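4.2 What people do with the fruit bowl

I should own up to something before we get into this part. When we started, the fruit bowl wasn't on our list at all. We wanted to know how households keep track of food that goes bad at different speeds, and we had pages of questions on fridges, freezers and pantry shelves. Then the first few interviews came back and people kept wandering off to talk about fruit. Where it lives, who's allowed to move it, who never finishes the grapes. So we rewrote the guide in July and gave the bowl its own set of questions (the full guide is in the appendix, if you like that kind of thing, and I do).

The numbers first. We had 2529 usable diary entries from 80 households, split between two neighborhoods, Rumari and Mägi. Each household kept the diary for 30 days. An entry was one line: what the food was, where it was sitting, and what happened to it that day, which could be eaten, moved, cooked, tossed or left alone. People were free to add a comment and, bless them, they did. Of the 80 households, 12 also agreed to a long sit-down interview in their own kitchen, usually over coffee, and most of what follows leans on those.

The thing that jumped out at me early on was how little the word "ripe" was used. We'd used it all over our forms! In the interviews people said a fruit was "ready," or "getting there," or "yours if you want it." That last one came up mostly in Mägi, where the households are larger and there's a running question of who gets the last good one. Rumari folks talked more about days. They'd say a peach had two days left the way you'd talk about a parking meter, and they planned lunches around it.
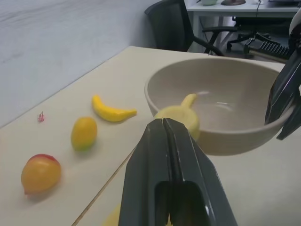
Figure 7. Pear and bowl.

Pears deserve a few paragraphs to themselves, as they caused more arguments than any other fruit in the diaries. Bananas are easy — they change color in front of you and everybody at the table agrees on what the color means. Apples just sit there. Pears are sneaky, and many of our diary keepers said they'd given up on judging them by eye. A pale yellow one like the pear in Figure 7, smooth and a bit shiny, would be called ready in one kitchen and hopeless in the next. What people trusted was the neck test, where you press near the stem with your thumb and see if it gives. One interviewee told me she does it every morning while the kettle boils, to every pear in the house, and that her kids now do it too and leave dents.

The dents matter more than I expected. A dented pear got coded as "left alone" far more often than I'd have guessed from reading the comments, where people swore up and down that they didn't mind a bruise. I don't think anybody was fibbing. I think reaching past the bruised one is so quick that it never feels like a choice, and a diary that asks for one line a day won't catch it. We talk about this again in section 6, along with the other places where the diary and the interview don't line up.

Then there's the question of where a pear goes in the first place. Two habits stood out. Some households put everything into one bowl the minute the shopping comes in, and whatever is on top gets eaten. Others keep a kind of waiting room, often a windowsill or the top of the fridge, and a pear only gets promoted to the bowl when somebody decides it's ready. I love this second habit and was a little too excited about it at our first project meeting in Nolladora. In those homes, being in the bowl was itself the message. You didn't have to press anything or ask anyone. If it was in there, you could have it.

The trouble starts when the two habits live under one roof. In one Rumari household the grandmother ran a waiting room on the sill and her son-in-law, who did the shopping, ran a one-bowl system and had no idea hers existed. Their diary is wonderful reading. The same three pears move back and forth for most of a week, each move logged by a different hand, and the last entry just says "soup."

We also tried a small add-on with the Nornska label sheets, the little peel-off dots that you write a date on. I had high hopes. The dots went on jars and leftovers without any fuss, but hardly anyone would stick one on fruit. It felt rude, one man said, like putting a price on it. A couple of households stuck the dot on the bowl, which I thought was clever, until a second load of fruit arrived and the date stopped meaning much. We dropped the dots from the second round of diaries and put the time into longer comments.

3 comments

pantrymoth
My mother had a waiting room for pears on top of the piano. Never had a word for it until now.

k_in_the_kitchen
Did you ask about fridges for the ripe ones? We move ours in the night they soften and get a few more days.

oldorchard
The soup entry made my morning. Is section 6 up yet?

Shared 12 times
Contact the project | © Nolladora Household Food Study | Back to top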